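My project is about how much water our halls, Tarigan House, gets through in term time. I read the meter every evening in May (well, I missed 4) and we used 3,882 litres just on washing up!

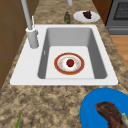

*Fig. 1: Plate in the sink.*

I also sent round a survey and got 113 replies, mostly moaning about the showers, so I've put those in a table at the back. 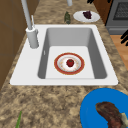 Showers were the big one, at 16 minutes each on average, and I'd like to time them properly next term.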